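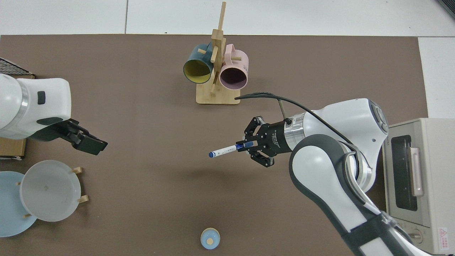
Section 3: Descaling and Routine Care

This section covers the Plisard countertop coffee maker with the removable Quaye water tank. Read it through once before you start. Descaling takes 29 minutes from start to finish, and the machine can't be used for drinks during that time.

When to descale

The DESCALE light on the front panel comes on when scale has built up in the heating block. You can still brew with the light on, but brewing will be slower and the coffee cooler. Households with hard water will see the light more often. If you have moved house since you bought the machine, test your water again with the paper strip from the starter pack and change the hardness setting as described in Section 2.

Don't wait for the light if the machine has stood unused for a month or more. Empty the tank, fill it with fresh water and run a full cycle without coffee.

What you will need

One packet of Jistura descaling powder
A measuring jug
A container large enough to hold a full tank of water
A soft cloth

Caution: Do not use vinegar. It damages the seals in the pump and leaves a taste that is hard to rinse out.

Caution: Hot liquid comes out of the spout several times during the cycle. Keep hands and children away from it until the panel light turns steady green.

3.1 Descaling the machine

1. Switch the machine off and let it cool for 17 minutes. Leave the plug in the outlet.

2. Take out the filter basket and throw away any used grounds. Rinse the basket and set it aside.

3. Lift out the water tank by its handle. If there is a charcoal filter in the bottom, remove it. The powder will ruin the filter.

4. Fill the tank to the lower line with lukewarm water, add the powder, and stir until no grains are left.

5. Put the tank back and press down until it clicks. Place the large container under the spout.

6. Hold the DESCALE and CUP buttons together until the panel light blinks orange. The pump starts and stops by itself. The pauses are part of the cycle – do not switch the machine off during one of them.

7. When the light blinks green, empty the container and wash out the tank under the faucet.

8. Fill the tank to the upper line with plain water and press CUP. The machine rinses itself until the tank is empty.

9. Repeat step 8 once more. When the light stays green, put the charcoal filter and the basket back.

Note: If the power goes out in the middle of a cycle, start again at step 8. You don't need a second packet of powder.

3.2 Daily care

1. Empty the drip tray every evening. A red float rises through the grid when the tray is full.

2. Wash the filter basket and the glass pot by hand in warm water with a little dish soap. The pot lid may go in the dishwasher, top rack only.

3. Wipe the warming plate with a damp cloth once it is cold. Coffee that has burned on can be softened by laying the wet cloth over it for a few minutes.

4. Wash mugs soon after use. For tea and coffee stains, rub the inside with a paste of baking soda and water, then rinse well. Let them drain with the opening down before you put them away, and don't stack wet mugs on the warming plate.
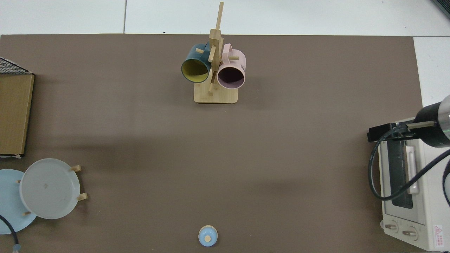

5. Leave the tank lid open overnight so the inside can dry.

3.3 Problems after descaling

The light is still orange. The rinse was not completed. Fill the tank to the upper line and press CUP.

The coffee tastes sour or chalky. Run 2 more tanks of plain water through the machine. If you use a charcoal filter, check that it was soaked before you put it back.

Water drips from under the tank. Take the tank out and look at the rubber ring around the valve. It should sit flat in its groove. A ring that is cracked or stretched has to be replaced.

The pump is loud and no water comes through. There is air in the line. Take the tank out, put it back firmly, and hold CUP until water runs from the spout.

If none of this helps, contact the Skoltell service desk. Have the serial number ready. It is printed on the label under the drip tray, and the tray must be removed to read it. Do not open the housing yourself, as this ends the warranty.

Spare parts for this section: tank valve ring, charcoal filter (single), filter basket, drip tray grid. Filters are sold separately and are not covered by the warranty.

Text: Moushumi Sarkar. Technical check: Obed Arthur. Revised in July.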